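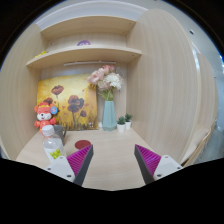 The desk in the alcove, with the red coaster.

I write book indexes for a living. A few people asked last week what the job is, so here's a thread. It's long. Mute me if you need to.

An index is the list at the back of a nonfiction book that tells you which page things are on. A person usually makes it. Sometimes that person is the author. Often it's a freelancer like me, hired by the publisher or by the author.

The book I just turned in is a history of inland canals by Pentti Mäkelä, published by Brandis. It runs to 1,058 pages with the notes. Most of what I say below comes from that one, because it's the one still in my head.

I start when the pages are final or close to final. Before that there's no point, as the page numbers will move. This means the index is the last thing done on a book and the schedule has already slipped by the time it reaches me.

Brandis sent the Mäkelä pages nine days after they said they would. The due date stayed the same. That's normal and I build it into my rate.

First pass: I read the introduction and the conclusion, then the table of contents. I want to know what the author thinks the book is about. I don't type anything yet.

Second pass is the real one. I read every page in order and make entries as I go. Every entry is a heading, maybe a subheading, and a page or a range of pages.

I use a program called Cukex. It sorts the entries, merges duplicates, and complains when a cross-reference points to nothing. It doesn't decide what goes in. It has looked the same for as long as I've used it and I hope they leave it alone.

People ask why the computer can't do it from a word search. A word search finds "lock" in a canal book on nearly every page. Somebody looking up locks wants the part on how they were built, the part on who paid, and the part on the strike by the lock keepers. They don't want a string of bare page numbers.

A search also misses the pages where the subject never gets named. There's a long section in Mäkelä on families living aboard barges in winter. The word "housing" isn't in it. It needs to be under housing anyway.

The rule I was taught is that no heading should have more than a handful of page numbers after it without being broken into subheadings. If you have ever looked something up and found twenty numbers in a row, you know why.
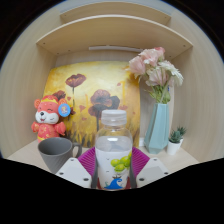
Next is names, which take longer than people expect. One engineer in this book shows up under his surname, under his title, and as "the young surveyor" in a chapter set before he was famous. All three have to go to the same place.

Then there are two men with the surname Jang in the same chapter, father and son, both in the shipping trade. The author usually gives only the surname. I had to work out which was meant from the dates in each paragraph. In one spot I couldn't tell, and I wrote to the author.

He wrote back the same day and said it was the son. He also said he'd had to check his own notes. I liked him a lot after that.

Place names are their own chore. The canal town of Drultanent has three older spellings, depending on who was keeping the records. I picked the one used in the main text and put "see" references at the others.

A "see" reference sends you somewhere else because there's nothing at this spot. A "see also" reference means there is something here and more over there. Mixing these up is the most common mistake I find when I'm asked to fix an index made by someone new.

The worst kind of mistake is the circle. "Tolls, see Fees." "Fees, see Tolls." I've seen it in print. Cukex catches those now.

Footnotes: I index them if they say something the text doesn't. If a note is only a source, I leave it out. Academic presses sometimes want every cited author listed. That's a separate list and a separate fee.

Passing mentions stay out too. If the book says a canal was dug in the same year some poet died, the poet doesn't get an entry. A reader who followed it would be annoyed to find half a sentence. Authors sometimes argue with me on this. They're often fond of the poet.

By the end of the second pass on Mäkelä I had a little over 2,000 entries. Then comes editing, which is most of the actual work.

Editing means I stop looking at the book and look at the index as its own piece of writing. Are "boats" and "vessels" both in here? They were. Did I call the same thing "wages" in chapter two and "pay" in chapter nine? I did.

You drift over a long book. The words you choose on Monday of the first week are different from the ones you choose at the end, when you know what the author is up to. Early chapters nearly always need to be redone.

Brandis gave me a space limit. They had set aside a fixed number of pages at the back, and my draft was over by 200 lines.
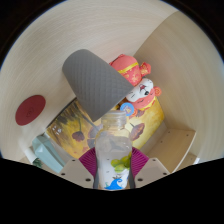
So I cut. The first to go are subheadings with a single page that sits inside a range I already have. After that I fold small headings into bigger ones. "Horses" and "mules" became "draft animals," with a "see" line at each. It's a loss, but a small one.

I didn't cut people. Families look themselves up. Local historians do too. If a lock keeper is named and has a paragraph, he stays in, even if it costs a line I could use elsewhere.

Letter-by-letter or word-by-word sorting is the other thing indexers argue over. Does "New Bridge" come before or after "Newark"? It depends on whether you count the space. Brandis uses word-by-word. I'd be fine with either one as long as nobody changes it on me halfway through.

Pay is by the indexable page, mostly. That means the pages I have to read, so blank pages and the bibliography don't count. A dense page pays a bit more. I won't post my rate, but if you're starting out and want to talk numbers, message me.

I bill when I deliver. Payment terms vary and the longer ones are a pain. Early on I took a job where the author paid me from royalties. Don't do that.

How I got into it: I was a library assistant and I kept a list of books with bad indexes. I showed it to an editor who came in a lot. She sent me a short book on soil and asked if I could do better. It took me far too long and she hired me again.

You don't need a degree for this. You need to read closely for many hours and be willing to change your mind about a word after you've used it all week. A course helps with the conventions. I took one by mail and I still have the binder.

My working day is shorter than people think. I'm good for 4 hours of real indexing. After that I start missing things, so I do email, invoices, and anything that doesn't need much thought. When a deadline is bad I'll do a second session at night and check all of it in the morning.

I print the final version and read it on paper. On screen I skim. On paper I found "aqueducts" spelled two ways and a page range that ran backward.

A way to test any index: pick something you remember from the middle of the book and try to find it using the first word that comes into your head. Then try your second word. If both fail, it's a poor index, or there isn't enough of it.

A couple of you asked about novels. Almost never. I did one once, for an author who wanted a fake index as the last chapter. That was more like writing dialogue and I charged by the hour.

The next book is on the salt trade, and the pages are due to me at the end of April. I'll believe it when they're in my inbox. Until then I'm reading things with no index at all.

Replies are open. If you have a book with a really good index, tell me which one. I keep that list now too.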